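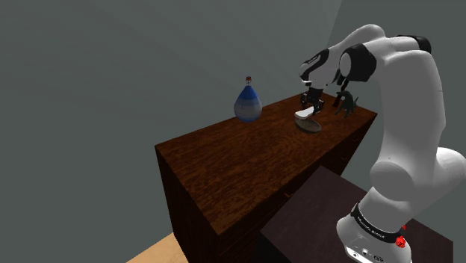 How often does the Lovada wood balm need to go on? Twice a year is plenty for most furniture, and a 2-ounce tin will see a good-sized dresser through both rounds.

We love this stuff! It's a soft beeswax and linseed balm that rubs in with any old cotton rag, and it smells faintly of orange peel (my favorite part). Go with the grain, give it 24 hours, then buff.
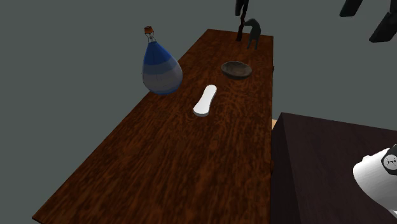 Old shellac is the one finish to test first, somewhere out of sight like the back of a leg. On oiled walnut or cherry you can dive right in.

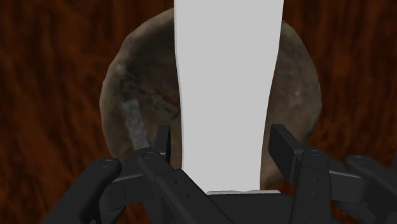 Enikő Illés writes that she used it on her grandmother's sewing cabinet in February and the drawer fronts took a second thin coat much better than one thick one. Same here, thin coats every time!

Tins come in 2 oz and 32 oz. The big one ships with a spare lid.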